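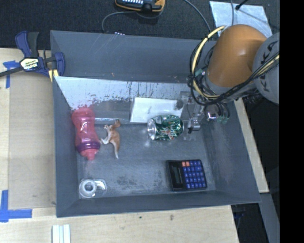

Ticket: Search returns wrong results for railway timetable scans
Project: Umska local history archive
Component: newspaper search and date index
Priority: normal
Status: resolved, one item carried over
Opened: Wed 10 October

Reported problem

A reader looking for reports of visits by political candidates to the town gets no results when the search is limited to the campaign years. The same search with no date limit brings up the articles, but they are listed under the wrong year. The reader sent one example, a report of a speech given from the rear platform of a train. The page heading on the scan is readable and gives the correct year. The catalogue entry does not match it.

Expected: articles filed under the date printed on the page.
Seen: articles filed under the date of the microfilm reel.

Log

Entry 1
Repeated the reader's search on the public site and on the staff login. Same result on both, so this is not a permissions fault. Cleared the search cache and tried again. No change.

Entry 2
Opened the catalogue entry for the example article. The date field holds the first date on the reel label. Checked the next page on the same reel and it holds the same date. All pages on that reel share one date, whatever the paper's own heading says.

Entry 3
Compared with a reel loaded before the September import. Dates there are correct page by page. The fault is limited to material brought in through the Kandine import tool.

Entry 4
Listed all reels loaded by Kandine in September. There are 107. Took 10 of them at random and checked the first, middle and last page of each. Of these, 3 were correct and the rest had the reel date on every page. The correct ones came from the Pfister collection, which was supplied with its own page list.

Entry 5
Read the import settings. The tool looks for a page list in the reel folder. If it finds one, it takes the date from there. If it does not, it should read the date from the text of the page heading, and use the reel label only if that fails. The heading step was switched off in the settings file used for the September run. The import log gives no warning when this happens. It records the date as "set" in either case.

Entry 6
Switched the heading step on and ran the example reel again on the test copy. Most pages now carry the printed date. A group of pages failed with "date not understood". These have the day and month in one line of the heading and the year in another, after the volume number. The tool reads one line only.

Entry 7
Raised the line limit from one to three in the Brelus text reader settings. Ran the example reel again. The failed pages now pass. Two pages took a date from an advertisement for an excursion to hear the candidate, which sits directly under the heading. Set the reader to stop at the first ruled line. Both pages now correct.

Entry 8
Ran the new settings on the Pfister reels as a check. No dates changed. The page list still takes priority.

Entry 9
Took a backup of the live date index. Ran the date step only on the affected reels, leaving page text and reader corrections alone. The run finished without errors. Rebuilt the index afterwards; the search does not pick up new dates until this is done.

Entry 10
Repeated the reader's search on the public site with the date limit on. The speech report appears under the right year, along with two later reports of the reception committee's accounts. Replied to the reader and asked for any further examples.

Cause

Heading step switched off in the Kandine settings file. With no page list present, the tool fell back to the reel label without reporting it.

Fix

Heading step on. Line limit set to three. Reader stops at first ruled line. Affected reels dated again and index rebuilt.

Carried over

1. On 30 pages the heading is torn or too faint to read. These still have the reel date. They are marked "date uncertain" in the catalogue and will have to be dated by hand from the neighbouring pages.

2. Saved links that include a date limit may now give different results. No action planned.

3. Request made for the import log to state where each date came from (page list, heading or reel label). Moved to its own ticket.

Ticket closed for items other than 1. Reopen if a wrong year is found on any reel outside the September run.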